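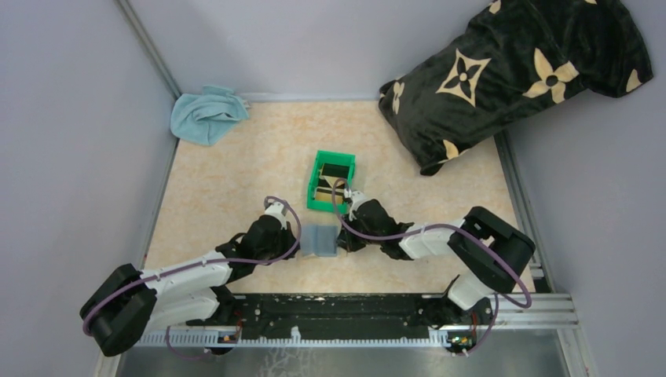

Checking and setting wheel torque on a side-by-side

Applies to the Zulinia two-seat and four-seat models on standard alloy wheels. Steel wheels use a different nut and a lower figure, given in the owner's handbook.

## Tools

- Trolley jack and two axle stands
- 17 mm socket
- Torque wrench reading to at least 200 Nm
- Wire brush and clean rag

## Procedure

1. Park on level concrete, select Park and chock the wheels at the opposite end.
2. Crack each nut loose by a quarter turn before lifting.
3. Jack under the frame rail, not the skid plate, and lower the machine on to the stands.
4. Remove the wheel. Brush the studs and the hub face until no rust or dried mud is left. Do not oil the threads - the figures below are for dry studs.
5. Refit the wheel and run all the nuts down by hand, tapered side inwards.
6. Tighten in a cross pattern to 70 Nm.
7. Lower the machine until the tyre takes some weight, then go round again in the same pattern to 108 Nm.
8. Repeat for the other wheels.

## Re-check

Go over the nuts again after the first 80 km. If any nut moves more than a few degrees, take the wheel off and inspect the seat for paint or damage.

Spacers need their own check. Remove the wheel to reach the inner nuts, and follow the spacer maker's figure.

Wind the torque wrench back to its lowest setting before putting it away.

Corrections to Rhona Aitken at the Dovden workshop.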